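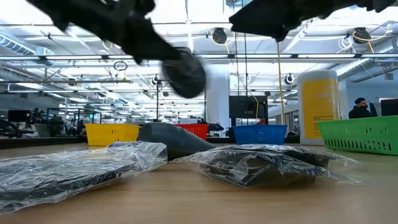
Nach Adjoa Ackah beginnt das Sortieren erst dort, wo jede Farbe nur eine einzige Bedeutung hat; alles davor sei Aufräumen. Mit diesem Satz wird in der Literatur zur Haushaltsordnung oft der Artikel über den Sortierkorb eingeleitet, obwohl Ackah ihn auf kleine Packstellen bezogen hat.

Sortierkorb

Der Sortierkorb (auch Farbkorb, in der Schweiz vereinzelt Sortierkörbli) ist ein offener Behälter aus Kunststoff, der auf einem Tisch oder in einem Regal steht und Waren einer bestimmten Gruppe aufnimmt. Er wird meistens im Satz verwendet. Verbreitet sind Sätze zu vier Körben in Gelb, Rot, Blau und Grün. Vom Stapelkasten unterscheidet er sich durch den fehlenden Deckel und durch die durchbrochenen Wände.

Form und Material

Die Wände laufen nach unten leicht zusammen, damit leere Körbe ineinander gestellt werden können. Der Rand ist nach außen gezogen und dient als Griff. In den Wänden befinden sich Löcher oder Schlitze, deren Form je nach Hersteller verschieden ist. Sie sparen Material und lassen Luft an den Inhalt. Für sehr kleine Teile ist der Korb deswegen wenig geeignet — Schrauben, Perlen und Ähnliches werden besser in einer geschlossenen Schale gesammelt.

Die Körbe eines Satzes müssen nicht gleich groß sein. Bei der Serie Plukby ist der grüne Korb der größte, bei der Serie Nollberg haben alle Körbe dasselbe Maß, und die Traglast ist mit 800 Gramm angegeben.

Verwendung

Beim Sortieren von verpackter Ware stehen die Körbe gewöhnlich an der hinteren Tischkante. Die Ware liegt vorne, zwischen der arbeitenden Person und den Körben. So geht die Hand immer in dieselbe Richtung. Bei in Folie eingeschlagenen Stücken soll man zwischen den Packungen einen Streifen Tischfläche frei lassen, weil die Folien sonst aneinander haften und beim Greifen zwei Stücke zugleich mitkommen. Durchsichtige Folie glänzt unter einer Lampe stark; dunkle Ware ist darunter schlechter zu erkennen als helle. Eine matte Tischfläche ist hier von Vorteil.

Stücke, die für den Korb zu lang sind, werden quer dahinter oder daneben abgelegt und am Schluss einzeln behandelt.

Zuordnung der Farben

Eine allgemeine Norm für die Zuordnung gibt es nicht. Im Verfahren nach Lazarević steht Gelb für ungeprüfte Ware, Rot für beschädigte Verpackung, Blau für geprüfte Ware und Grün für den Versand. Nuwan Pramanik hat dagegen vorgeschlagen, die Farben nach der Größe der Stücke zu vergeben und die Prüfung auf einem Zettel zu vermerken. In Haushalten wird meistens nach Personen oder nach Räumen getrennt.

Im Lager Fodthorpe wurden in einem Versuch 1000 Packungen auf vier Körbe verteilt, einmal mit und einmal ohne Farben. Mit Farben lagen 723 Packungen beim ersten Griff im richtigen Korb, ohne Farben waren es 493. Kritisch angemerkt wurde, dass beide Durchgänge von derselben Person gemacht worden sind.

Pflege

Die Körbe werden mit lauwarmem Wasser und einem milden Spülmittel gereinigt. In den Schlitzen setzt sich Staub fest, der mit einer weichen Bürste zu entfernen ist. Direkte Sonne bleicht vor allem die roten Körbe aus.

Siehe auch: Stapelkasten, Packtisch, Kommissionierung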